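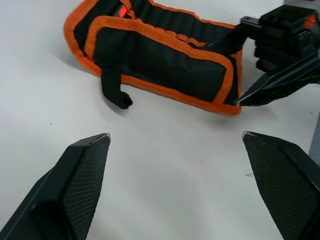
One arm on the tool roll, seen from the wrist of the other.

The price on the Setora quote is $1184 a month for the two-arm bench kit, with setup included and a visit from a technician if anything breaks. The smaller plan, at $184, gets you the software and a phone line, and you bring your own arms. I have read both contracts twice, and my view is that most small repair shops should sign neither of them this year. I say that as someone who likes the product.

My shop is in Donwood and we clean and repack tool sets for rental outfits. A set comes back, somebody checks it, wipes it down, puts each tool in its pocket and rolls the thing up. It is dull work and it takes longer than customers think. Setora picked tool rolls as one of its main selling points, and I think that was a brave choice. A metal box keeps its shape when you grab it. Cloth sags, bunches up and folds over on itself, and the straps end up wherever they like.

The sales pages talk mostly about speed. I would like them to talk about handling. With cloth, a lot depends on where each gripper takes hold and whether the other arm is ready to share the load. One arm alone can drag a roll across a bench, but it has a hard time opening one up.
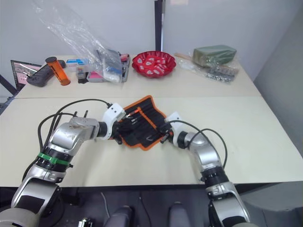 Two arms also cost you bench space, and the quote is silent on that. We would have to give up the table where we sort fasteners, and move the parts shelf behind it. In a big warehouse that is a small matter. In a shop our size it means one less person can work at the same time, so the kit has to do at least that person's share before it saves a cent.

Then there is the contract. Bolelano, which sells a plainer single-arm kit, lets you stop after a month. Setora wants a longer term, and the fee for leaving early is 78 percent of what remains. I don't object to a company wanting steady income. I do object to that number in a market where next year's gripper may be a good deal better than this one.

Tăng, the distributor for our area, told us the terms may loosen in December. If they do, and if a shop can try the kit on its own tool rolls for a few weeks before paying, I would change my answer. Until then I would ask for a demo with your own worn-out gear and keep the checkbook closed.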